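Pottery for Beginners - Notes for Session Four: Glazing a Mug
Tutor: Norbert Tichý

Welcome back, everyone, and well done for getting your mugs through the first firing! Before you reach for a brush, wipe the whole pot over with a damp sponge and let it dry, then wax the foot so that the glaze stays off the kiln shelf.

Pour the glaze inside first - fill it halfway, turn the mug slowly in your hands and tip the rest back into the bucket. I know it feels wasteful, but do it briskly, or the walls will take up far too much.
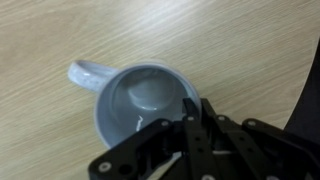 Handles are where most of us come unstuck, me included. Glaze likes to gather where the handle joins the body, so dab any thick patches with a soft brush and go gently round the rim, where it tends to thin and come out paler.

Leave your mug on the Skála shelf with your initials on the slip. The kiln will be unpacked after 72 hours, so please be patient with it.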